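입주 전 침실 점검표 (코멘트 포함)
2025년 2월 16일

이사 갈 때마다 쓰는 점검표인데, 달라는 분이 많아서 제 메모까지 그대로 올려요! 말투가 좀 수다스러워도 이해해 주세요 ㅎㅎ

1. 콘센트와 멀티탭 - 조건부 통과
침대 쪽 멀티탭에 전기장판이랑 가습기를 같이 꽂아 놨더라고요. 장판은 벽 콘센트로 옮겼고, 멀티탭은 Kwofie 제품으로 새로 샀어요(24개월 보증이라길래 혹했습니다).

2. 연기 감지기 - 불합격
테스트 버튼을 눌러도 조용... 8월에도 이랬는데 건전지만 갈고 넘어간 제가 잘못이죠. 이번엔 본체째 교체 신청! 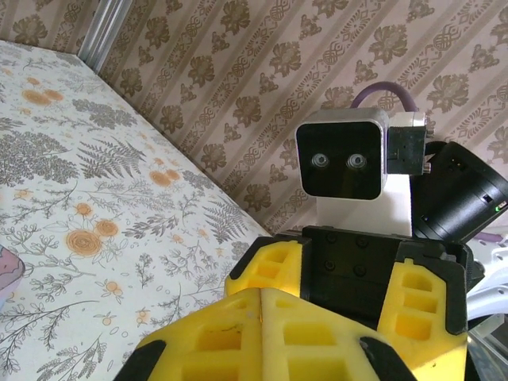
글쓴이: 살림점검러

3. 벽지와 습기 - 통과
베이지색 바탕에 갈색 꽃무늬 벽지는 무늬가 많아서 얼룩이 숨기 딱 좋아요. 손전등을 옆으로 비춰 가며 훑었는데 곰팡이는 못 찾았어요. 습도계가 80까지 올라간 날이 있어서 다음 달에 다시 볼 거예요.

4. 침대 고정 - 통과
매트리스 네 귀퉁이를 눌러 보고 흔들어 보고, 삐걱대는 나사는 조였어요. 벽에서 한 뼘 띄워 두는 건 늘 하던 대로.

5. 창문 잠금장치 - 보류
왼쪽이 헐거워요. Parkdale 철물점에 물어보니 부품값이 대략 700원이라네요. 이 정도면 그냥 제가 갈아야겠어요.

6. 대피 통로 - 통과
문 앞 상자를 다 치웠어요. 밤에 불 끄고 현관까지 한번 걸어가 보세요, 은근히 걸리는 게 많답니다.

재점검할 것: 2번, 3번, 5번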